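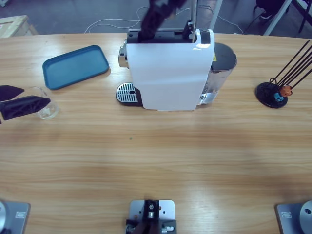
Chapter 9
Disc Brakes

A car's engine gets the brochure. The brakes get a line near the back, between the cup holders and the paint codes. Still, every mile an hour the engine adds has to be taken away again at some point, and the driver usually wants it taken away in a good deal less time.

In Chapter 8 we followed the push of a foot as far as the master cylinder and left it there, squeezed into the brake lines with nowhere to go. We now pick it up at the other end. By the time you finish this chapter you should be able to name the main parts of a disc brake, trace the force from fluid to rotor, and tell a worn pad from a stuck caliper before ordering parts for either one.

You will also meet the Fomow sedan again. Readers of Chapter 4 will remember it as the shop car at Zudthorpe that would not idle. It now idles very well. It has begun pulling to the left.

Terms to know before you start: rotor, pad, caliper, piston, guide pin, backing plate, fade.

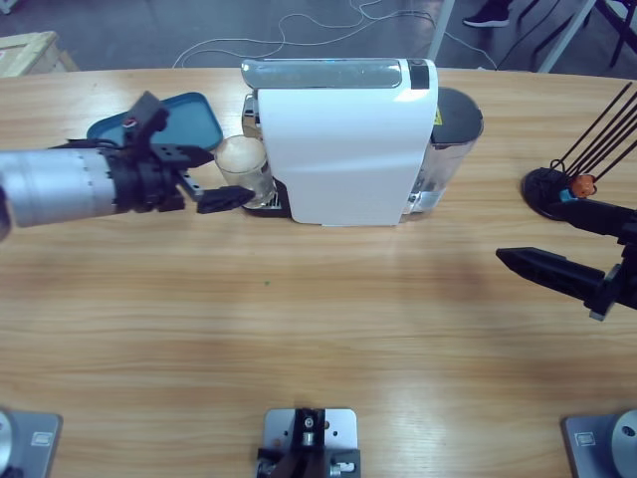 9.1 Where the Speed Goes

A moving car carries energy, and a stopped one has gotten rid of it. In an ordinary disc brake, nearly all of that energy turns into heat where the pads rub the rotor. The air carries most of it off, and the wheel, the hub and the fluid get a share they did not ask for.

The amount of energy depends on weight and on the square of speed. Double the speed and the brakes have four times as much to deal with. Students nod at this in class and then forget it on the first long downhill. Otakar Kratochvíl, who ran the Zudthorpe shop for years, used to hand new trainees the keys to a loaded van and the address of a customer at the bottom of Pelasholm Hill. They came back better informed - and in a lower gear than they had left in.

When pads get hotter than they were made to handle, they grip less for the same push on the pedal. We call this fade. A faded brake may work normally once it cools, so the customer who complains of it will often arrive at your shop with a car that stops perfectly. Believe the customer anyway, at least until you have had the wheels off.

9.2 The Squeeze

The caliper holds one pad on each side of the rotor and presses them together when the fluid tells it to. At rest, the clearance is very small, and beginners tend to draw it far too wide. The black gripper shown here, with its two fingers side by side and a narrow gap between them, gives a fair idea of the layout: put the rotor in the gap and a pad on each finger, then close the gap a good deal more. In a fixed caliper, pistons push from both sides. In a sliding caliper the piston pushes from one side only, and the whole housing moves along its guide pins to bring the other pad in.

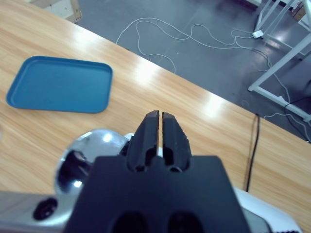
Guide pins are small, cheap and easy to ignore, and a remarkable share of brake complaints can be traced to them. A pin that has rusted in its bore will not let the caliper slide, so one pad does most of the work and wears down early while its partner retires in nearly new condition. Pull both pads and compare them before you blame the piston. Lay them side by side on the bench, like the two matching fingers of the gripper in the photo, and any difference in thickness will show at once. The Fomow's front left pads matched. Its front right pads did not, and Section 9.3 takes up the reason.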